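Filed under: Laundry & Linens, Kitchen Gadgets
26 comments | 400 shares

My sister-in-law had a spare ticket to the Trakudell open day in April, so I went to see a robot do housework. They were promising "the end of the laundry pile." I have heard that about three different folding boards and a set of drawer dividers, so I brought a notebook and low hopes.

The demonstration was run by Kerttu Mäkelä, who was patient with us and didn't oversell it, which is more than I can say for the leaflet. The arm worked at a plain table, one piece of cloth at a time. Everybody wanted to know about fitted sheets. Fitted sheets were "on the list."

I'll say this for it: watching a machine struggle with fabric makes you look at how you do it yourself. What I wrote down:

Start with an edge you can find. Anything with a contrasting trim or binding is quicker to sort out, because you can follow the dark line with your fingers. For plain dish towels, run a few stitches of colored thread along one hem.

Clear the table first. Mugs, mail, the lot. You want bare surface on all sides of whatever you're folding. 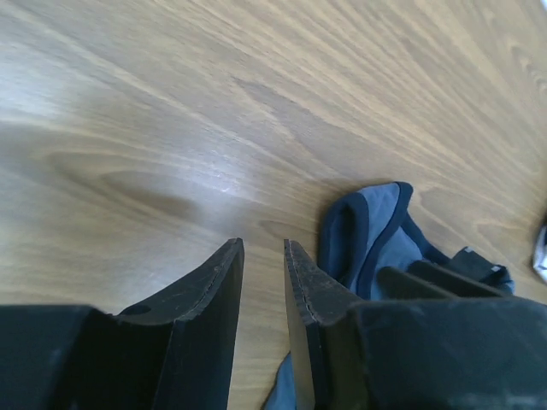 Should you wait for a robot before sorting out your laundry routine?

Keep the routine you have and fix the slow parts. The price mentioned for the Wimine arm was over 2,000 dollars, and that was before the table mount. A decent hamper for each bedroom will do more for you this year.

Shake before you fold. One hard snap at arm's length gets most of the creases out of a cotton towel. I asked if the arm could snap a towel and was told it would be a safety issue.

Straps and ties go inside. Aprons, bibs, anything with a long bit hanging off it: lay the strap across the middle, then fold the body over it. Otherwise it catches on everything else in the drawer.

Wipe wood with a barely damp cloth, then a dry one - and look at it from a low angle near a window. Streaks hide when you stand right over them.

A man behind me, Shabani Mollel, runs a small guesthouse and had come with real questions about volume. He left with a brochure. I left with a Pitkänen tote bag, and the handle came off in the parking lot.

Would I go again? Maybe, if they get to the sheets - but I'd want to see a whole basket done, start to finish, with a clock on the wall.

Posted Jul 9, 2021
Tags: folding, towels, open days, gadgets we didn't buy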